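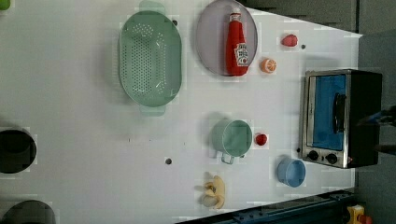 News from the Holtano cell

The Holtano cell was stopped for 2 days for its half-year service, and from July 2, 2025 it is again open for bookings. Please read the notes before you start your first run, because a few things are different now.

The arm first. The gripper pads were worn on one side, so both were changed, and the cable at the wrist has a new clip. The old clip let the cable rub on the housing in certain poses. After this we ran the Skoludar check program for 72 hours with no load. The log is in the usual folder.

The white table top was taken off, cleaned and put back level. Please do not use strong cleaner on it. A soft cloth with water is enough, also near the holes, where dust likes to collect. The bolts on the blue rail were tightened again. If you must loosen one to move something, write it on the sheet at the door, also when you put it back the same day.

For the kitchen task the layout is still the one from December. The toaster oven stays at the far side of the table, and the colander, the saucepan and the plate with the ketchup bottle have their places in the Tuvari layout file. Small pieces like the banana and the orange half may be moved freely between runs. Keep them away from the holes, so that the table camera can find these for its calibration.

The camera was calibrated again with 171 images. If your program keeps its own copy of the old values, please delete it and load the new ones, otherwise the grasp will be a little beside the object.

The next service is due after 1000 hours of work. The counter is on the first page of the Dovhaniuk panel. When it shows a yellow mark, you can finish your run, but do not start a new one.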